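The Planner Who Waits: Inside the Software at Girkus
Print this article
E-mail this article

When a person puts together a small table, the two hands talk to each other without any words. One holds, the other turns. To write this conversation in software is the task which the team at Girkus, in Wutamthorpe, has given itself since April.

Their planner is called Melnyk. Its first version treated the two arms as one big machine with 14 joints. The motions were beautiful, but each plan needed 50 seconds of computing, and a small error in the pose of the table made the whole plan useless.

The new version plans for each arm alone and lets them share a short list of promises. One arm says: I will keep this corner still. The other may then move, but it must stay outside the space its partner has reserved. If a promise is broken, both arms stop and the camera estimates the pose again. 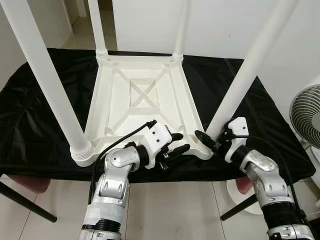

Ilse Varkonen

The legs make the most trouble for perception. With the table upside down, all four point up, smooth and white, and behind two of them is a white wall. A depth camera does not like such surfaces. The team therefore asks the software to find the panel first, by its rims and ribs, and to calculate from there where the legs must be.

Control is the slower part of the work. Near the front corners, the fingers have little room beside the legs, and three engineers have spent many evenings on the force limits. Too soft, and the grip slides. Too hard, and the panel bends.

The log viewer, Nudmont, was written in a hurry and is now the tool they open first each morning. They would like to release it next, when the manual is ready.

25/11/2023

Related articles
Why Your Gripper Needs a Force Limit
3 Ways to Read a Robot Log
Calibrating Two Arms to One Camera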